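Ticket 3266
Queue: Supporters' publications – online orders
Subject: Wrong dust jacket supplied on club history orders
Status: Resolved, monitoring
Priority: Normal

Summary

Customers ordering the Nokthorpe Town centenary history through the Jadstead store have been able to choose between the home jacket and the away jacket since the book went on sale in March. A number of customers who selected the away jacket received a confirmation naming the home jacket, and the warehouse packed what the confirmation said. The price and the ISBN are the same for both versions, and the fault did not show in the daily sales report.

Initial report

The supporters' desk forwarded three emails from customers in Zarketby. Each had ordered one copy with the away jacket and received the home version. One customer had also ordered a copy with the home jacket for a relative, and both books arrived in that jacket. Order confirmations were attached to two of the emails. Both showed the home jacket.

The desk had already offered replacements. It was asked to hold these until the cause was known, as a replacement raised through the same form could have carried the same error.

Steps taken

09:10 – Test order placed on a desktop browser, away jacket selected. Confirmation correct.

09:25 – Test order placed on a mobile telephone, away jacket selected. Confirmation correct.

09:40 – Test order placed with two copies in the basket, one of each jacket. Confirmation showed two copies with the home jacket. Fault reproduced.

10:05 – Test repeated with one away copy added, removed and added again. Confirmation showed the home jacket. Fault reproduced.

10:30 – Basket records examined. The jacket choice is stored against the product code and not against the line in the basket. When the basket is recalculated, the choice returns to the default, which is the home jacket.

11:15 – Case passed to Mac Carthaigh, who maintain the basket software, with both sets of steps and copies of the test confirmations.
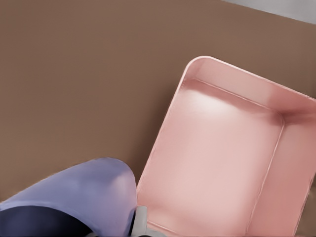
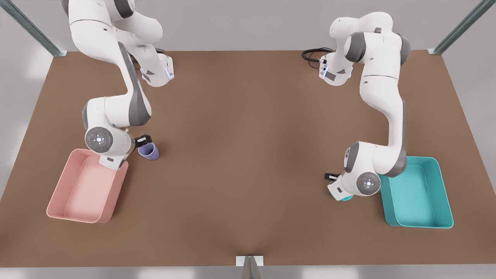

13:50 – Mac Carthaigh confirmed the fault and advised that it affects any product where two versions share a code. The match programme binders and the testimonial scarf were checked as a result. The binders have separate codes and are not affected. The scarf has a single design.

14:20 – Temporary measure agreed. The book has been split into two listings, one for each jacket, with separate product codes. The original listing has been hidden from the store but kept on the system so that past orders can still be opened.

15:05 – All four tests repeated against the new listings. Confirmations correct in each case.

Extent of the fault

The order records for the book were searched for any basket that had been recalculated before payment. The search returned 274 orders. It is not possible to tell from the record alone which jacket each customer intended, and the desk has been asked to write to all of them. Customers who are content with the jacket received need take no action.

Stock of the away jacket stands at 487. Loose jackets were printed separately from the book, and the publisher has agreed that a jacket may be posted without a new copy. Customers should not be asked to return the book or the original jacket.

Instructions to the supporters' desk

Please use reply template 100 and quote the customer's order number. Jackets are to be sent in a stiff card tube, first class, at no charge. Where a book was bought as a signed copy, the signature is on the title page and is unaffected by a change of jacket.

Requests for both jackets with a single book should be declined politely – the spare stock is needed for corrections.

Outstanding

Permanent correction to the basket, expected from Mac Carthaigh in the May release.

Shop counter at the Nokthorpe ground to be told of the two new product codes before the next home fixture.

Away jacket photograph on the new listing is the early proof, with the former crest. Replacement requested from the publisher.

Ticket to remain open for monitoring until the May release has been tested.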